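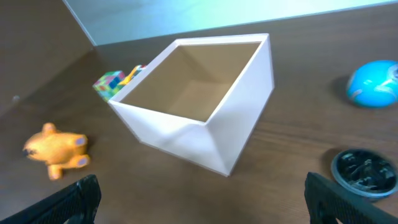

Why is a box full when there is still air in it?

You have surely done it many times. You put your toys into a box, one after the other, and then comes a toy which does not want to go in. You push it a little. You turn it. It still looks out over the rim. But when you look into the box from above, you can see holes everywhere between the things! So is the box full or is it not full?

To answer, we have to speak about two different words: volume and shape.

Volume is how much room

Volume tells how much room a thing takes. A big ball has more volume than a small ball, that is easy. A box has volume too, and we measure it on the inside. If the inside of your box is 20 centimetres long, 20 centimetres wide and 20 centimetres high, it has the same room as eight small boxes of 10 centimetres each way. You can draw it on paper if you don't believe it.

If toys were water, volume would be enough to know. Water runs into each corner and leaves no holes. You could pour it in up to the rim. But toys are hard, and they keep the shape they have.

Shape is how the room is used

Take a cube. It has flat sides and straight edges, and so does the box. When you push a cube into a corner, it touches the two walls and the floor, and there is almost no air left between. Cubes are also good neighbours for other cubes. Bricks in a wall do the same thing, only with more noise when they fall.

Now take a ball. Put it in the same corner. The ball touches each wall only in one tiny point, and the corner itself stays empty. No matter how hard you push, the ball can't go in there. The room is lost, unless you have something small enough to fill it.

Long and bent things are the most difficult. A spoon, a toy banana, a skipping rope handle – they need one direction where they can be long. If you put them in last, this direction is often blocked already. 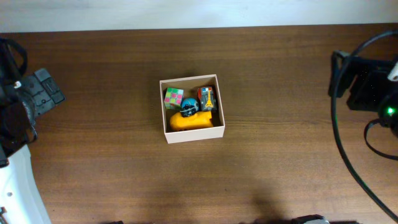

Good packers begin with the corners. They give the corners to the things which have corners themselves, and they look for a free strip for the long one. The little puzzle cube has one corner of the box, and the block with the Eiffel Tower has another. The long yellow thing lies along one side, where it can stretch, and the round toy in the middle even rests partly on top of it. This is clever to copy at home: a round thing often leaves room under its belly, and something flat or thin may slide in there.

And soft toys? A plush bear is mostly stuffing and air. If you press it, the air goes out and the bear becomes smaller for a while. So soft toys can go in at the end, when you know which holes are left. Please don't press so hard that the box breaks, thin board does not like it.

Try it yourself

You need: an empty box, some balls, some building blocks and a cup of dry rice.

1. Fill the box with balls only, up to the rim.
2. Pour the rice in slowly. Look where it goes.
3. Pour the rice back into the cup.
4. Now fill the box with blocks, as close together as you can, and pour the rice again.

With the balls, a lot of rice disappears between them. With the blocks, only a little goes in. The rice shows you where the air was. A handful can be about 3000 grains, so put a tray under the box before you start.

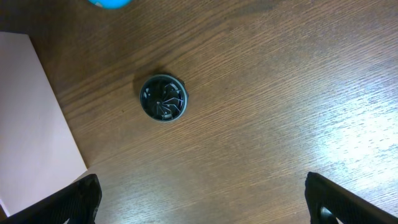

Eero Honkanen wrote to us that he did the rice experiment with his sister, and that shaking made a big difference. "We thought the balls were at the rim, then we shook the box for 30 seconds and they went down and two more balls could go in," he wrote. He asks if shaking works for blocks as well.

It can, Eero, but less. Balls roll over each other easily, so when you shake them they find lower places to sit. Blocks get stuck on their edges and prefer that you place them by hand. Try it with the lid on, and tell us what happened.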